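Bench Assistant, Used Electronics — Girkummont

Cunov takes in secondhand handheld electronics, checks them over and gets them ready for resale. We are looking for a part-time bench assistant to join the day shift at our Girkummont workroom, starting in January.

Most of the job is done at a table. You pick up a device, look at both faces and all the edges, and record scratches, chips and smudges on the intake sheet. Cosmetic grade goes in first, then the screen check.
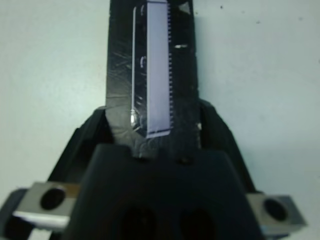

Grading takes some practice. New starters spend the first two weeks beside an experienced grader, and after that you work from the guide on your own. It has 186 entries and you are not expected to learn it by heart.

You will also wipe down devices, keep the tabletop clear between batches and pack finished items for the Kokkinos store.
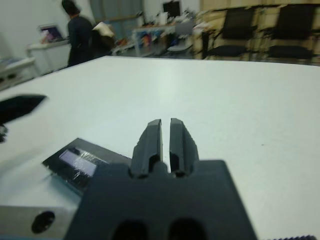 You need good close-up eyesight (glasses are fine), steady hands and clear handwriting. Experience with repairs is welcome but not required. The room is shared and can get busy, so you should be comfortable working with other people nearby.

Shifts start at 10 a.m. and run seven hours — lunch break included.

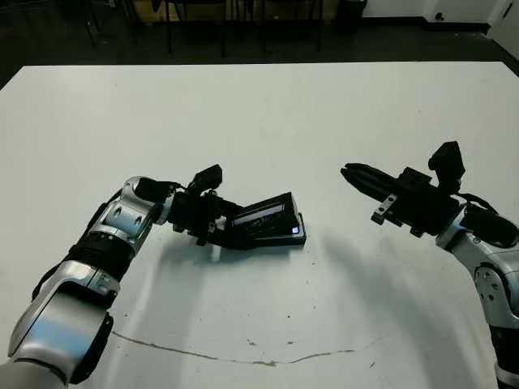 Do I need to bring my own tools?
Everything used at the bench is supplied, including gloves and cleaning cloths.

To apply, send a short letter and your work history to Arnout Segers by Wednesday. Please say which days you can work.

Contact | © Cunov | Back to top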